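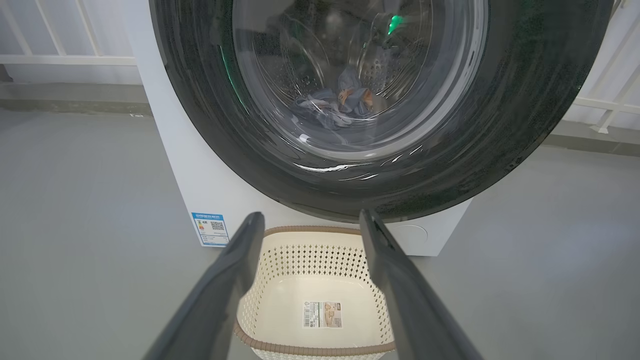
Home and Household Desk

July 17, 2022

By the Home and Household Desk

A front loader is easy to live with for years without learning much about it. Ours at the Tirnari flat, where we try things out for these pages, stands directly on the floor with its energy label still stuck to the lower front panel. On the other side of the same panel is a round white cap. Most people with a machine of this type have one somewhere near the bottom, and a good many have never opened it.

Behind a cap like that there is usually a filter. Coins, hair grips and fluff end up there. The manual will say how to open it and how often. Put a shallow tray and an old towel down first, turn the cap slowly and let the water come out a little at a time. We did ours in May and got almost 300 ml of grey water, two buttons and a collar stiffener.

The load itself deserves a look too. A small heap at the bottom of the drum is a waste of a full cycle, but a drum crammed to the top does not rinse well. A hand's width of space above dry clothes is a fair guide for cottons. Pale things and bright things can share a cool wash once the bright ones have been through a few times alone. We still keep anything new and orange or red away from pale blue for the first 3 washes.

For everyday clothes we use 30 degrees. Towels, bedding and kitchen cloths get something hotter. We tried the Prustix stain bar on collars and it did the job, though it needs rubbing in properly and leaves a film if you use too much. The Verna liquid was fine and smelled of very little, which suited us.

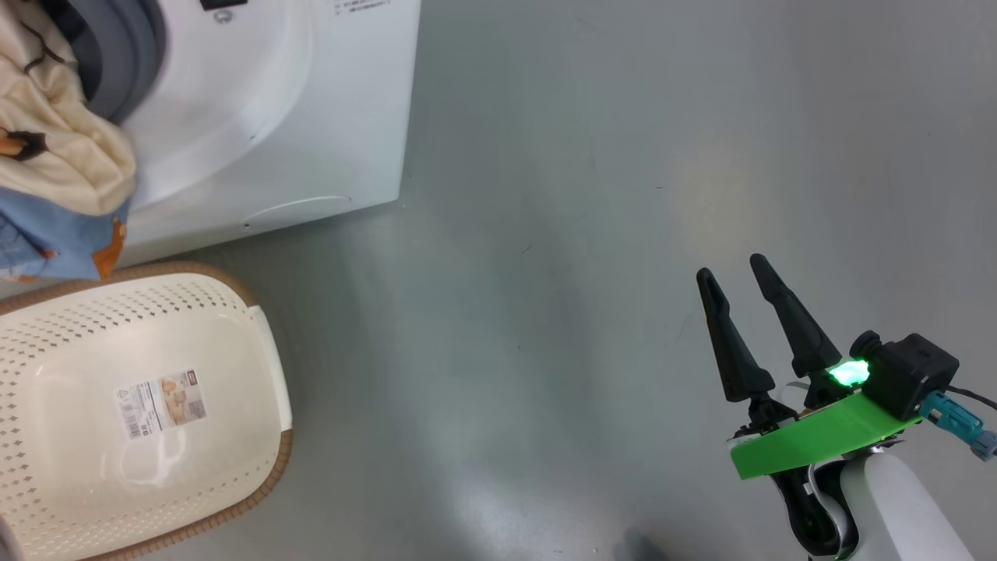 Unloading is the part that gets done carelessly. The usual method is to pull at whatever is nearest and hope the rest follows, and a sock or two then goes down the back or gets trapped in the folds of the rubber seal. Put the basket right up against the machine before you touch anything. With a low drum and a low basket, a blue cloth hanging out of the opening has only a short way to go, and there is much less chance of a sleeve trailing on the floor. Take things out one at a time and give each a shake. Then run a hand round the inside of the drum, and another round the grey seal, where small items like to hide.

Wipe the seal with a dry cloth afterwards and leave the door ajar for a couple of hours. If black spots have already appeared, a hot empty wash will help with the smell but may not shift the marks.

As for baskets, one with holes in the sides lets damp washing breathe if it has to wait. A smooth rim is kinder to knitwear. The Eze range starts at 695 pence for the small size, which holds a modest load and fits under most worktops. Wash the basket itself now and then with warm soapy water, as the holes collect lint.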